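Back on the market

2019-05-29

We signed the listing papers for the house on Rastance Lane this morning. It is a three bedroom ranch with a one-car garage, and it has been ours since the kids were small. The agent, Chibuzor Yusuf from Olatunji Realty, thinks it should go up at 498. I had 500 in my head. He says buyers set their search filters at 500 and the two thousand dollars is worth giving up to land under it.

The inspection we paid for ahead of time found 3 things. The water heater is near the end of its life, the back gutter has pulled away from the fascia, and one outlet in the hall bath is not grounded. I fixed the gutter myself. The electrician charged 100 for the outlet. We are leaving the water heater and will give a credit if anyone asks.

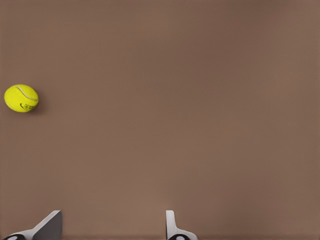
Lawal Abubakar wrote in to say he would replace the heater before the first showing. In his experience a buyer who sees an old tank asks for up to twice what a new one costs, and then starts looking for other old things.

He may be right. I called Skesetti Plumbing for a price after I read that and they can't come until next week, so the listing will go live with the old one in place.

The other question is where we go next. We looked at two places in Durkberg. The first had a new kitchen and a basement that smelled damp. The second needs paint in every room and has a shared driveway, but the lot is flat and the roof was done last September. My wife likes the second one. I want to read the driveway agreement before I say anything. 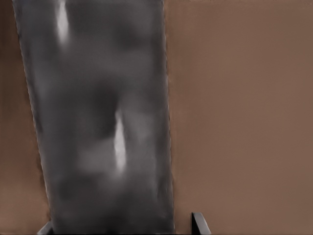
Dark gray on brown.

Our offer would depend on this house selling, and the seller's agent wasn't thrilled about that. Chibuzor is going to ask if they would take a longer closing. In the meantime I have the garage to clear out and the front step to repaint.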